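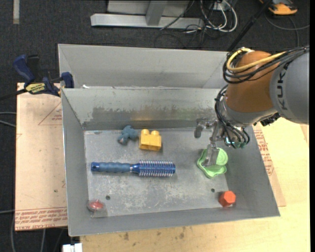

R. Asamoah

Drerent Sheet-Metal Bin, gray, set of 2
Bought from: Clevo
Price paid: $70 for the pair
Posted January 2025

I have been meaning to write this up for ages, and I'm finally sitting down with a cup of coffee to do it, so bear with me if I wander a little. I'm one of those people who reads every single review before buying anything (this set had 1,139 of them when I ordered, and yes, I got through a shameful number) and then never leaves one of my own. These bins deserve one.

Some background first. Our house runs on what my mother used to call the odds and ends. Building blocks, little toy figures with too many arms and legs, hair things, caps and lids from who knows what. For years they lived in plastic tubs, and the plastic tubs cracked at the corners, every one of them, usually in winter when they'd been out in the mudroom. Before that I tried fabric cubes from Prekari, which were a lovely color and folded flat and all that, but they slumped. You'd reach in for a block and the whole side would come along with your hand. So last March I decided I was done with soft things and brittle things, and I went looking for metal.

What arrived was two big plain gray bins, heavier than I expected, with nothing cute about them at all. No pattern, no label holder, no rope handles. I was a little let down when I first opened the box! They looked like something from the back room of a hardware store. I've come around on that completely. The gray goes with everything and I've stopped noticing them, and for a bin full of toys and hairbrushes I'd say that's about as much as you can ask.

The part I like best is the shape. The walls slope and the floor is a flat rectangle, so the bin is wider at the top than it is down where things land. I didn't think twice about that when I was shopping. In daily use it makes such a difference. You get your whole arm in without scraping your elbow, and you can see right down to the bottom without tipping the thing over. My big blue round brush, the one with the pinkish bristles, lies flat across the floor of it with room left over for a yellow block and a squashy-looking little blue-gray figure, and I can spot all of them from standing height. In the old tubs that brush stood up on end in the corner and got everything tangled in it.

Small things do have a habit of settling where the floor meets the walls. Look at the little red piece with the clear rim in the front left corner and you'll get the idea. I wouldn't call it a fault exactly, more of a personality trait, but if you have thick fingers or long nails you may find yourself chasing a small item along that edge for longer than you'd like. I wish the seam were more rounded. I've taken to tilting the bin toward me and letting whatever it is slide out into the open, and that works fine as long as it isn't full.

Now, the noise. I have to talk about the noise. These are metal, and when somebody drops a load of blocks into one from shoulder height, you will know about it wherever you are in the house, and so will the dog. I did consider lining the floor with felt, and I even cut a piece, but then crumbs and hair collected on it and I took it out again within the week. We've simply become a family that sets things down gently, most of the time. If you've got a napping baby, please think about this before you order.

Cleaning is a pleasure after those fabric cubes. The walls are smooth, so I wipe them with a damp cloth and a drop of dish soap, dry them with an old towel, and we're done. Glitter comes off. Marker mostly comes off (there's one purple streak I've made my peace with). I've had no rust so far, though mine live indoors and I'm careful to dry along the seams. I couldn't tell you how they'd do on a porch.

I keep mine one right behind the other, and the walls hide very little because of that slope, so the back one is nearly as easy to get into as the front one. They do take up more room at the top than you'd guess from the floor of them. Measure your shelf at the widest part, and then measure it again! I got this wrong and had to move a lamp.

On price, $70 felt steep for two bins with no lids, and I let them sit in my cart at Clevo for a good while. I've replaced the plastic ones often enough that I don't feel bad about it anymore. Delivery was quick and there was one small scuff on the outside of one, which I turned toward the wall.

Pros: sturdy, easy to see into, easy to wipe down, plain enough for any room
Cons: loud, no lids, little pieces gather along the bottom edge, wide at the top

Would I buy them again? Yes, and I've got my eye on another set for the garage.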